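Dasham Learning Pages
How Does a Robot Learn to Fold a Jacket?
For readers in grades 3 to 5
Published 15 January 2025

Folding clothes may seem like an easy job. Many children learn to do it at home before they start school. For a robot, however, a pile of clean clothes is one of the hardest things in the house. This page explains why, and it introduces the Preteo Home Practice Kit, which schools and families may borrow from Dasham.

Why is cloth difficult?

A wooden block keeps its shape. If a robot picks it up, turns it over and puts it down, it is still the same block. Cloth bends in a new way every time it is touched. Engineers call things like this "soft objects." A shirt dropped on the floor 500 times will land in 500 different shapes, and the robot must be ready for each of them.

To get ready, a robot needs to study many examples of people doing the job well. The examples come from people who do ordinary work at home with a tool in each hand. The tool is called a hand-held gripper. It has two fingers that open and close, much like the fingers of a robot. When a person picks up a sleeve with the gripper, a camera on the tool records how it was done. A computer then studies the recordings and looks for patterns.

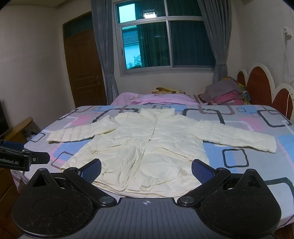 Jackets belong to Level 3 of the kit, the highest level. A towel is flat and has four corners, so it comes first. T-shirts come next. A jacket has sleeves, a collar and pockets, and a padded one is thick as well. Before folding begins, the jacket should be spread out with the front facing up, as the white one on the bed has been, with its collar pointing away from the gripper and its sleeves stretched out to the sides. Look at the way the cloth puffs up between the rows of stitching. Padding of this kind pushes back when it is squeezed, and the fingers must hold it firmly enough that it does not slip. The patterned sheet matters too. A robot has to learn which lines belong to the bed and which belong to the jacket.

How is a jacket folded?

There is more than one correct way. The Preteo guide teaches this one:

Close the front of the jacket.
Fold one sleeve across the body.
Fold the other sleeve across the body.
Smooth the padding gently to let the air out.
Bring the bottom edge up to the collar.

Work slowly. A fold that takes a long time is still a useful example. If a sleeve slips, pick it up and go on. Robots also need to learn how to fix a mistake.

What is in the kit?

Each Preteo kit comes in a carrying case and contains two hand-held grippers, a charger, a picture guide and 80 activity cards. The grippers were designed by Zustotano and tested in classrooms in Kyei during December. They are made for readers aged 6 and up, and an adult must be present whenever they are used. The fingers close softly, but they should never be used on people or pets.

The kit may be kept for one month. Almost 800 families and classrooms have borrowed one so far.

What happens to the recordings?

Recordings stay on the gripper until an adult chooses to send them. Families who do not wish to share their recordings may still use every card in the kit. Dasham checks each recording that is sent and removes any that show a person's face.

Words to know

Gripper – a tool or robot part that holds things.
Soft object – something that changes shape when it is touched, such as a sock or a blanket.
Pattern – something that happens again and again in the same way.

Try it yourself

Put a thick mitten on each hand and fold a sweater. Which part was the hardest to pick up? Now ask a friend to fold the same sweater, and watch where your friend's hands go first. Draw the steps on a sheet of paper and compare them with the steps on this page.

Teachers and parents may request a kit through the Dasham lending desk. Please state the grade level and the number of children who will take part.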